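Spelling blocks project - progress note to Clestside
3 February 2026
From: Kirsty Mellor
To: Ruth Tindall, with a copy to Colin Tapley

Hi Ruth,

You asked for something shorter than the last one and with fewer tables, so I've gone the whole way and left the tables out. You'll get the spreadsheet from Siamak as usual. What follows is where we've got to with the collecting, what's slowed us down, and the bit at the end where I ask you for something (sorry in advance!).

January was mostly about getting into a rhythm. We have 2 people trained to drive the arms now, Siamak Kazemi and Tshepo Botha, and the difference between their first week and now is huge. The job is still the one in the proposal: a person steers the two arms through picking lettered blocks out of a mess and setting them side by side to make a word, and each run gets saved as one example, with the video from the overhead view and both wrists plus everything the joints were doing. The learning system (still called Bimska, I lost that vote) trains on those runs and nothing else.

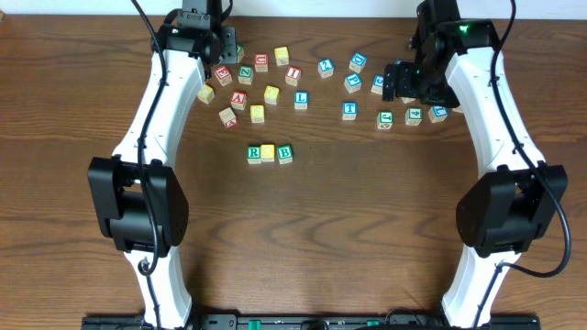
We settled on 13 words to begin with, all short. I'd wanted more, and Siamak talked me down, and he was right. With a short list we can record the same word over and over from different starting messes, and that variety in the mess is what Bimska was starving for last fall. Back then we were laying the blocks out far too nicely. I'd look through a batch and every letter was facing up and square to the edge of the table, because that's what your hands do when you're tidying up between runs and thinking about lunch.

So the rule now is that whoever isn't driving does the mixing, and they don't get to straighten anything. Blocks can land on a side, they can touch, they can sit close in by an arm where they're awkward to get at. We don't throw away a layout for being ugly. If the driver can't reach a letter, we still keep the run, and it gets a tag that says so.

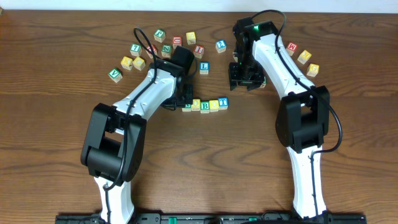 The labeling has been the slow part. Each run needs the target word, which arm moved which letter, and a note on where a grasp started and ended. We were doing all that in Sopacua, the annotation tool Colin set us up with, and it's good, but it doesn't love three videos playing together. Tshepo ended up writing a little script that lines the views up before they go in, and since then we've been clearing a day's runs by the next morning. I can't tell you how much nicer Mondays are.

We also changed what we do with fumbles. In the original plan a dropped or nudged block meant stopping and starting over. Now the driver recovers and carries on, and the recovery stays in the example. I went back and forth on this one for ages - it makes the data messier and the runs longer - but a system that has only ever seen clean grasps has no idea what to do after a bad one. The full restarts are kept for real trouble, like a cable snagging or a letter ending up on the floor.

The wrist views are where I'd most like your eyes. Close up, a letter can be turned sideways or half out of view, and the side of a block often has a little drawing on it that has nothing to do with the letter. We had a long back and forth over whether to ask labelers to mark those letters or skip them. 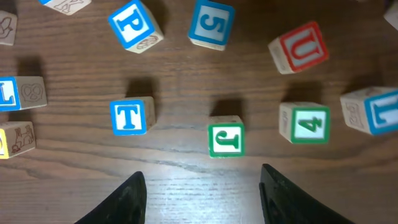
Tshepo Botha: I'd mark them whenever you can read them without guessing, and leave them blank otherwise. If I have to tip my head and squint, Bimska shouldn't be told there's a right answer there. And please can we stop tagging the drawings as letters, I found 18 of those on Friday and fixed every one by hand.

We've gone with that, so it's in the written instructions now, drawings and all. It does mean the older wrist labels need a second pass, and I've put that down for Siamak before we record anything new.

A word about handing over between arms. Most of the examples have each arm working its own side, which makes sense when you're the one driving. But if a word needs a letter from the far side, somebody has to stretch or pass it across, and we're thin on passes. The drivers avoid them (I would too, they're fiddly), so from next week a share of the runs will be set up so there's no easy way around it. 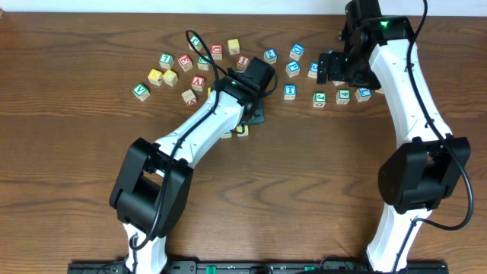 Training runs happen on the machine at Kokholm, and we get a slot overnight. It's enough for one version of Bimska at a time. What I don't have yet is a fair test to put in front of you. I want a handful of layouts that were never used for training, kept separate and set up the same way each time from a printed sheet, and I'd like somebody other than the drivers to choose them. Would Colin be up for that? It's an afternoon's work, and he'd be much harder on us than we'd be on ourselves.

Now the ask. I'd like to move what's left in the travel line over to labeling hours. We aren't going anywhere this spring, and the second pass on the wrist views is going to eat time I hadn't planned for. The total stays the same. If you need that on the proper form, send me the form and I'll fill it in the same day.

One more thing, we're due a second set of blocks. A few letters only turn up once in the set we've got, which rules out some perfectly good words, and Siamak has a list of the ones he wants back in. It should fit under supplies, but shout if you'd like it listed separately.

I'm around all week except Thursday morning if it's easier to talk.

Kirsty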